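About Zwahlen

Sandwiches for people who work through lunch

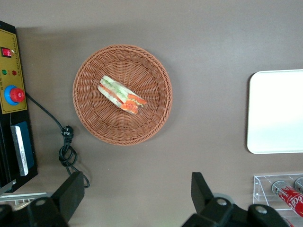

We started with one counter and a bread knife, and we still get excited about a good sandwich! Vinzenz Imhof opened the shop in May, and five of us now make everything fresh each morning (yes, the spreads too). Bread comes from Rikley, the bakery two doors down, and we love how soft it stays. Orders for meetings go out in round woven baskets like the terracotta-brown one, which we collect again the next day. Our favourite wedges have plenty of green and orange showing between the slices of pale bread. Orders open at 8, so come and say hello!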